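# The 2-hour dishwasher and other things I was told would save money
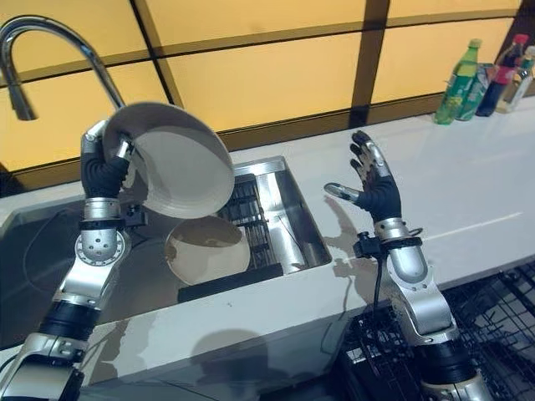

My dishwasher has a button marked Eco, and for three years I pressed it like a good citizen. Then I started wondering what I was getting for it. The Eco cycle on our Voltix runs so long that I can start it after dinner and still hear it when I go up to bed. The regular cycle takes 2 hours. The leaflet that came with the machine says the long one is cheaper, and it says so with a little green leaf printed next to the sentence, as if the leaf were evidence. Meanwhile anything shallow with a bit of a bowl to it, like a grey plate tipped up over a stainless steel sink, takes me a few seconds by hand, and I have never seen a leaf printed next to that. I wanted numbers, so I got a plug-in meter and spent the winter being annoying about it.

I should say that I don't distrust everything. I distrust advice that comes with the product. If a company that sells dishwashers tells me that washing by hand is wasteful, it may be right, but I would like to hear it from someone who doesn't sell dishwashers. The same goes for the utility, which mails me a "home energy report" comparing me to my "efficient neighbors." Who are these people? I have asked. The woman on the phone told me they were homes similar to mine, and when I asked how similar, she said similar in size. My house was built by a man who apparently thought insulation was a fad. I'd like to be compared to his other victims.

## What I measured

The meter cost less than a pizza and it came with instructions in six languages, none of them clear. I started in December with the things people always tell you to unplug: phone chargers, the coffee maker, the TV in the back room.

The chargers were nothing. I left one in the meter for 9 days with no phone attached and the display never moved off zero. I'm sure some tiny amount went through it, too small for a cheap meter to see, but if it's too small for the meter then I'm not going to crawl behind the couch every night for it. I have read the charger advice in at least a dozen magazines.

The coffee maker was almost nothing. It has a clock that is always wrong, and the clock uses a bit.

The TV was low too. The box under the TV was another story. It's the cable company's box, I pay rent on it every month, and it pulls nearly as much when it's "off" as when it's on. The off button turns off the light on the front. I pressed it over and over, watching the meter, and felt like a fool for all the years I'd been pressing it on purpose.

And then there was the old freezer in the garage, a Virar chest model that came with the house. I had been told by two different relatives that old freezers were "built better back then." Built better to do what? It was running almost all the time, and it was eating more than the kitchen fridge while holding one bag of peas, some bread, and a turkey I'm not going to discuss.

## The dishwasher, since I brought it up

Our dishwasher plugs in under the sink cabinet, so I could get the meter on it without calling anybody. I ran both cycles several times with what I'd call a normal load. The Eco cycle did use less power. I'll give them that. It used less by an amount that, on my bill, comes out to pocket change over a month, and twice I had to rewash the pans because the oatmeal hadn't moved.

If you rewash the pans, the saving is gone. The leaflet doesn't mention oatmeal.

What the meter can't tell me is the cost of the hot water, which comes from the gas heater and goes on a different bill. So I don't really know whether hand washing is cheaper in my house. I've seen people online state flatly that it is, and others state flatly that it isn't, and both groups seem to be picturing a person who washes dishes in a way I've never seen anybody wash dishes. One side has the tap running full blast the whole time. The other side has two neat basins and a timer. I do a few things under a trickle and leave the rest for the machine - that's my whole system and I don't see it changing.

## The man from Zuredberg

I mentioned some of this to my neighbor Somtochukwu Ogundipe over the fence, and she told me she'd just had a free home energy check from an outfit called Zuredberg. Free is a word that makes me itchy, but I signed up to see what he'd say.

He was perfectly pleasant. He walked through with a tablet for less time than it takes me to mow the front yard, didn't go in the attic, didn't open the garage, and then told me I needed new windows. Price for the new windows, with the special discount: well over $3,000, and that was only the front of the house. I asked how long until they paid for themselves. He said it was more about comfort. I asked if he wanted to see the freezer and he said they didn't really do freezers.

No, I suppose they don't.

I called Nwachukwu Heating afterward, who have looked after our furnace for years, and asked them the same question. The fellow there told me to put weatherstrip on the back door and get someone to look at the attic hatch. He didn't offer to sell me either one. I did the door myself in an afternoon. I can't prove it has saved me anything, but the hall rug no longer lifts when it's windy.

## Where it stands

The freezer is gone. By my math it was costing us $297 a year, though I'd treat that as my math and not gospel, because I measured it in winter in a cold garage and it probably had a harder time in August. The cable box is on a power strip now and takes forever to wake up, which has led to some remarks from the rest of the family. The chargers stay where they are.

I still press Eco when there's nothing in there but glasses. Pans get the regular cycle.

If anyone has measured their hot water properly, with an actual meter on the actual pipe, I'd like to hear what you used and what it cost. Please don't send me the leaflet. I have it.

*Posted June 1, 2018*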